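Chapter 6
Registration and Attendance Forecasting

Registration is the point at which an event plan is first tested against real demand. Until registrations open, the planner works with estimates drawn from past meetings, mailing list size and the capacity of the venue. Once they open, each record carries a date, a fee category and a method of payment, and the forecast can be revised at fixed intervals.

This chapter treats registration as a data problem. Section 6.1 defines the fee categories used in the rest of the book. Section 6.2 covers the booking curve, meaning the cumulative share of final registrations received by a given date. Section 6.3 deals with cancellations and no-shows, which are recorded separately and should not be combined in a single figure.
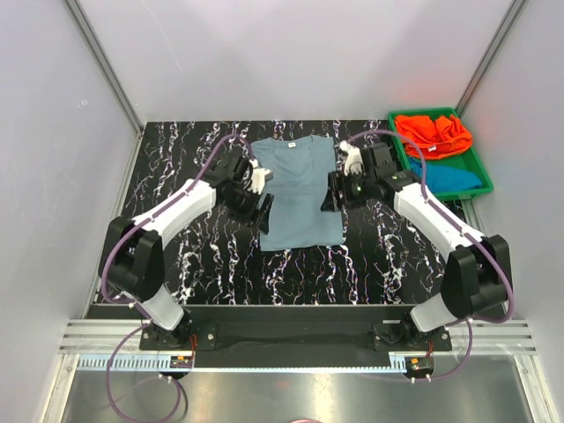
The booking curve for a professional meeting is seldom smooth. It rises steeply just before the early fee deadline, flattens, and rises again before the close of online registration. A planner who reads the flat portion as weak demand may release hotel rooms that will be needed later. Derkach and Hladun call this error early release, and the term is used here in the same sense.

The worked case is the Bekel meeting, held in April in a hall with a capacity of 1000. At the early deadline, 56 percent of the final registrations had been received. The organizers revised their catering order 2 times, and both revisions are examined in Section 6.2.

Key terms: booking curve, early release, fee category, no-show, room block.

6.1 Fee Categories

A fee category is a group of registrants who pay the same amount under the same conditions. Categories must not overlap. A speaker who is also a member of the host society is assigned to one category only, and the rule for assigning it is set before registration opens.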